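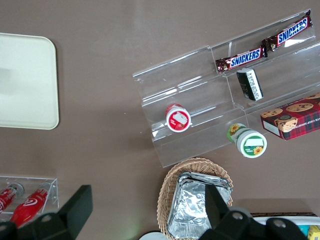 Nosdale Clear Step Rack for Counter and Shelf
Sistitz Shop Equipment
Home > Counter Display > Racks and Risers > Nosdale

In stock
Sold by the piece. Tray and basket are sold separately.

Product description

The Nosdale is a clear plastic rack with stepped tiers, made for small packaged goods: chocolate bars, chewing gum, small boxes, little tubs with a lid. The tiers run along the full length of the rack, and thin upright dividers cross them to make compartments. Each tier is higher than the one in front of it, so the customer can read the goods at the back without moving the goods at the front.

We developed it for counters where the space is short. Many of our customers have a kiosk, a hotel reception or a coffee corner in an office, and they asked for a rack that does not hide the counter and does not need screws. The plastic is see-through on all sides, also on the ledges, and it takes the color of the table where you put it. On a dark counter it looks quite discreet. Under strong lamps the edges and folds will shine, so if your lamp hangs directly over the counter, please try the rack a little turned before you decide its place.

What fits in the compartments

Chocolate bars of the normal single size can lie lengthwise on a tier, one after another. This is the way we recommend for the top tier, with the name on the wrapper turned to the customer. A bar such as Snickers may also stand on its end in a compartment, but then you see less of the name.

Small boxes are better standing. A box that is much narrower than its compartment may lean to one side, and this is normal. You can put a second box beside it, or move it against a divider.

Round tubs and small jars can stand or can be laid with the lid toward the front. If the label is printed on the lid, the second way is usually better for selling. Very light tubs should go on a lower tier, where people touch them less by accident.

The rack is not suitable for glass bottles, cans of drink or goods without packaging.

Measures and details

Width: 470 mm
Depth of each tier: 72 mm
Height of the dividers: 84 mm
Material: transparent plastic
Feet: 4 clear non-slip pads, in the bag with the instructions
Assembly: the body comes in one piece, the dividers are already in place
Use: indoors only

Please measure the counter before you order, and leave a hand's width free behind the rack. You will need this space to lift it for cleaning.

How to set it up

Take the rack out of the carton with two hands, holding it under the body. Do not lift it by the dividers.

Remove the protection film from both sides. The film is also clear and some customers do not notice it, then they write to us that the rack is cloudy. Look for a loose corner near the edge of the front tier and pull slowly.

Clean the counter and let it dry. Press the non-slip pads under the corners and put the rack in its place. Fill the lower tier first and the top tier last.

It is not necessary to put the rack parallel with the edge of the counter. Some shops set it diagonally, so that the people in the line and the people at the cash register both can see the front.

Pieces that go well with it

Provetti flat tray. A flat tray with rounded corners and a slightly raised rim, in a very light color. It is useful beside the rack for coins and receipts, or as a place to put down the goods while you rearrange the tiers. The rim is low, so you can take small things from it easily.

Grajales basket. A wicker basket for goods that do not stand well, for example bags of nuts or single wrapped candies. Put it in front of the rack or at its side. Wicker is a natural material and small differences in the color are normal.

The three pieces can be ordered together. If you order them on the same day we send them in one carton and you pay only one shipping.

Cleaning

Use a soft cloth, lukewarm water and a small quantity of dish soap. Dry with another soft cloth. For the inside corners between a divider and a ledge, a clean make-up brush works very well.

Do not use alcohol, window spray, abrasive powder or the rough side of a sponge. Do not put the rack in the dishwasher. The price labels must have a removable glue - the strong ones leave a mark which is difficult to take away from clear plastic.

Light scratches will appear on the ledges with the use. They are more visible on an empty rack than on a full one. If a divider breaks, we can send a new one with the instructions for changing it.

Opinions from customers

Yasmine Ashour, hotel reception
We keep it next to the key box with bars and mints. Guests understand immediately that the things are for sale. I would like to have also a longer version.

Fredy Betancur, kiosk
Good rack, stable. The first one arrived with a crack in one divider and the replacement came in the same week. I give four stars for this reason only.

Pei-shan Tsao, office pantry
I bought it for the snack corner on our floor. It shows dust quickly, so I wipe it every Friday. For the rest I am satisfied, and the tray is nicer than I expected.

Questions we receive often

Can I take out the dividers?
Yes, they slide upward from the slots. Do it when the rack is empty and at room temperature. When the plastic is cold it is more fragile.

Can two racks stand together?
Yes, side by side. Do not put one on top of the other.

Is there a place for prices?
The front edge of each ledge is flat and takes a narrow price strip. The strips are not included.

Can it stand in a shop window?
We do not advise it. Direct sun makes the plastic yellow after some time, and it is also not good for the chocolate.

Do you have it in colors?
At the moment only transparent. A smoke gray version is planned for May.

Shipping and returns

Orders confirmed before noon leave our warehouse on the next working day. Please open the carton when you receive it and check the corners and dividers. If something is broken, send a photo of the piece and of the carton to our customer desk, and Nidia Lozano or Marjan Azimi will answer you. You do not have to send the broken piece back.

Unused racks can be returned if the protection film is still on. The return shipping is paid by the customer.

Page updated Thu 25 January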